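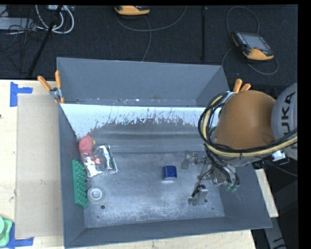
Week 9: Surface Wear on Bare Metal

Reading time: 9 minutes

These notes go with the second half of the unit on materials in use. Last week dealt with how metal parts break. This week is about how they wear, a slower process and a more common one. Bring the notes to the workshop session, where you will need the terms below.

Wear, corrosion and damage

Wear is the loss or movement of material at a surface caused by contact with something else. Corrosion is a chemical change. Damage is the general word for both, and also for dents, cracks and bends. Students often write "wear" when they mean any of the three. Please use the right term in the lab report.

Scratches and scuffs

A scratch is a single groove cut by a hard point. A scuff is a wider area of many shallow marks, often crossing in different directions. The floor of a metal bin is a good place to find both, and the cloudy patches on it are worth a look too. On bare metal, many fine marks scatter light, and the area looks paler or duller than a smooth area beside it. A pale patch can also be residue. Wipe first, then decide.

Direction matters. Parallel scratches suggest sliding one way, as on a chute or a drawer runner. Crossed scratches suggest loads that are dropped in, turned and dragged out.

Three kinds of wear

Abrasive wear happens when hard particles or a rough surface cut a softer one. Grit under a sliding box is the usual case.

Adhesive wear happens when two surfaces stick at tiny high points and tear apart. It is common between similar metals with no grease between them.

Fatigue wear comes from repeated loading. Small cracks form under the surface and flakes come loose. Ball bearings fail this way.

A simple estimate

For sliding contact, the volume of material lost goes up with the load and with the distance slid, and goes down with the hardness of the softer surface. Double the load and, other things equal, you double the loss. The rule works poorly when the surface heats up or when loose grit builds up — both are normal in a workshop. Treat your answer as a guide.

Coatings

Paint and powder coat protect steel until they are cut through. Once bare steel is exposed to damp air, rust can spread under the edge of the coating. Zinc behaves differently and goes on protecting the steel near a small scratch. Stainless steel forms its own thin oxide layer, which grows back after light scratching.

For the workshop

1. Work in groups of 2.
2. Choose one worn metal surface and clean it with a dry cloth.
3. Sketch the marks and label each as a scratch, scuff, dent or stain.
4. Note the main direction of the marks, if there is one.
5. Write one paragraph on the likely cause.

The report is due before the next lecture. Late reports lose 2 points.

Last updated: 13 Mar 2024

Contact: Nathalie Leemans, course office, room 64 | © Brimon Technical College | Back to top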